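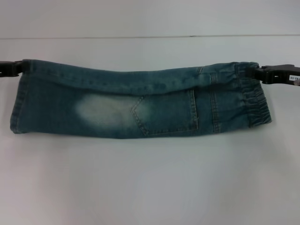
Zitthorpe, October

The Vitau cell is a two-armed garment-folding station at the Ekby textile workshop in Zitthorpe. It handles small items of clothing, chiefly children's trousers, and is used both for routine folding and for testing new grippers. The cell is looked after by a team of five under Zuzanna Pietrzak, and its maintenance handbook was written by Kedir Mekonnen.

Layout

The cell consists of two arms set on either side of a plain white work surface, with a pale wall behind. Each arm ends in a black gripper. The two grippers are not identical in shape, and spare jaws must be matched to the correct side before fitting.

Setting up

Setting up begins with the grippers open and the work surface clear. The arms are sent to their rest positions and the zero point of each joint is checked against the handbook. Jaw pressure is then set for the cloth in use; denim is given 14 on the controller's own scale, and light cotton 10.

The final stage is the stretch check. A pair of small jeans, folded lengthwise, is held by the hem end on the left and by the waistband on the right, just above the surface. A slight sag between the two grips is accepted. Elastic waistbands call for particular care, as the gathered cloth is much thicker than the hem – a jaw set for one may hold the other badly. The check was introduced by Adanech Tufa, who had found that flat test cloths gave no warning of this fault.

Routine care

Lint is brushed from the jaws at the end of each shift, and the work surface is wiped with a damp cloth. Jaw pads are changed every 13 weeks, or sooner if the gripping face has become smooth. Cables are inspected at the same time.

Repairs

Most recorded repairs concern slipping jaws. The usual remedy is to replace the pads and repeat the stretch check. A more serious fault, in which the right arm drifted during long holds, was traced by Booker Bellamy to a loose mounting bolt. Bukhari, the firm that supplied the arms, later revised its tightening instructions.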